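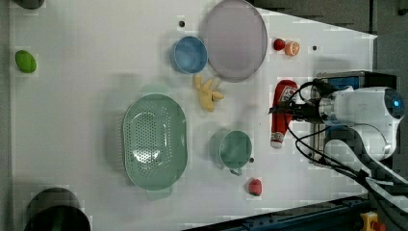 Endatier Tabletop Manipulation Kit
Product page – last revised October 25, 2021

Overview

The Endatier kit is a fixed-base workcell for collecting demonstrations and evaluating grasping policies on household objects. It is supplied as a table, arm mount, overhead camera bracket and object set. The arm and gripper are ordered separately or supplied by the lab. The object set consists of kitchenware and toy food, with a few packaged-goods shapes such as a ketchup bottle.

The kit was developed alongside the Seler evaluation protocol, and the results below were obtained with it. Labs that want comparable numbers should use the protocol without changes.

Table and objects

The work surface is matte white. Gloss surfaces were tried in the first build and dropped after specular highlights caused false edges in the segmentation stage. Light-colored plates and bowls are kept in the set on purpose, as low contrast against the table is one of the conditions under test.

Objects are placed by the operator from a printed layout sheet. Spacing varies by sheet. Some sheets leave clear approach paths on all sides of the target, others put a mug or a bowl close enough to rule out a straight side grasp. Bottles are laid down in most layouts; upright bottles are covered by a separate sheet and scored separately.

Method

Each episode consists of one language instruction, one target object and one attempt. The policy receives the overhead view and joint state. No depth input is used in the reference configuration. An attempt counts as a success if the target is lifted clear of the table, held for three seconds and released inside the marked zone. Contact with a non-target object is logged but does not fail the episode unless that object leaves the table.

The reference policy, Macedo, was trained on 3,672 teleoperated demonstrations. Evaluation used 3,000 episodes over 13 object categories, with layouts not present in training.

Results

Macedo completed 2,724 of 3,000 episodes, a success rate of 90.8 percent. Failures fell mainly into two groups:

Rim grasps on shallow dishes. The fingers closed above the rim or slid off it during the lift.
Rotation of long objects. A bottle gripped away from its center of mass turned in the fingers and was released outside the zone.

Adding wrist torque to the input reduced the second group in a pilot run. That run was too small to report and is being repeated.

Compatibility

The mount plate accepts common six- and seven-axis arms. Adapter plates for other bolt patterns are available from Broler. Parallel grippers need enough opening to clear the body of the largest bottle in the set. Suction tools can be fitted, but the scoring scripts assume finger contact and will report grasp type as unknown.

Gripper cables should be checked for slack at full extension before the first run – a tight loop at the wrist shifts the tool center point and invalidates calibration.

Calibration

Run the camera-to-base routine after any change to the mount, bracket or gripper. Repeat it at the start of each evaluation block. Blocks with a residual above the limit in the manual should be discarded and rerun.

Ordering

Kits ship assembled except for the camera bracket. Replacement objects are sold singly or as a full set. The layout sheets and scoring scripts are included. Units delivered before February use the older bracket and need the updated calibration file.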